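Moving out, moving on

11 April 2018

So I finally gave up the apartment on the hill, and I've been meaning to write about it for weeks. Nine years in one place! I'd planned to pack over a weekend in March and ended up needing most of the month, mainly because I kept sitting down on the floor to read old letters.

The new place is smaller and the rent is 383 less, so I'm not complaining. Edeltraud came over to help and was ruthless with my books (I rescued a few from the giveaway box when she went out for coffee – sorry, Edeltraud). The kitchen was the hardest part to thin out, and I still own more bowls than one person could ever need. 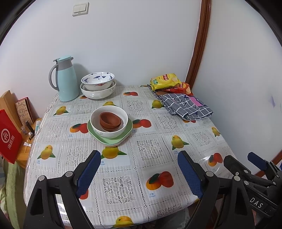
Bowls, thermos jug and the mango tablecloth.

Getting the internet connected was the usual circus. Two appointments, two no-shows, then a very nice man who was done before I'd found him a glass of water.

What I like best so far is the walk to work. It goes along the canal and past a bakery that opens at six, and I've already spent far too much on poppy seed rolls. Mrs. Pichler downstairs says the Saturday bread is even better, so guess where I'll be.

Next job is curtains. If you have any tips for very tall windows, leave me a comment!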